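Ticket 737
Site: Flernbridge store, sorting bench
Opened: 5/31/23
Category: Storage / labelling
Priority: Low
Status: Closed, monitoring

Reported problem
Black cylinders are being returned to the wrong tray after sorting. Stock sheet in Civstead shows the red tray short and the blue tray over. Third recount this month with the same result.

Initial checks
Sheet compared with the paper tally. Paper tally agrees with the trays, so the fault is in the sorting and the sheet is fine. Tray colours match the bench plan: blue on the left, red in the centre, translucent white bin on the right. No trays swapped.

Labels checked next. The red-and-white labels are small and do not sit at the same height on every cylinder. With the cylinders standing upright, a low label can end up behind the tray rim or behind the cylinder in front. The outer surface is matte and slightly wrinkled, and labels do not lie flat on it.
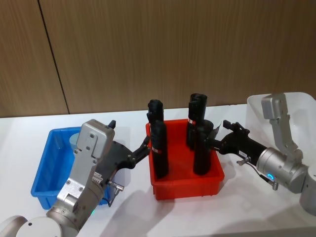 Tray layout was the other variable. Standing the black cylinders in pairs, one behind the other, keeps them upright but leaves the back one hard to read from the front of the bench. Laying them down was tried in January and dropped, as they rolled to one end of the tray and the labels finished face down.

Actions
1. Bench plan amended. Black cylinders go in the red tray only, upright, label to the front.
2. Pale blue cylinders stay in the blue tray, back left corner.
3. White bin is for items awaiting a label. Not to be used as overflow.
4. New labels to be placed near the top, above rim height. Existing labels to be moved as items come through.
5. Tray totals entered in Civstead at the end of each sort, before the trays leave the bench.

Test
Ran a sort of 30 items using the amended plan. No misplaced items. One label lifted at the corner and was pressed back down. Repeated with 53 items, one error, traced to a cylinder with its label facing the wall.

Outstanding
Label adhesive. A wider label has been requested. Current roll to be used up first.

Ticket to be reopened if the red tray count is out again.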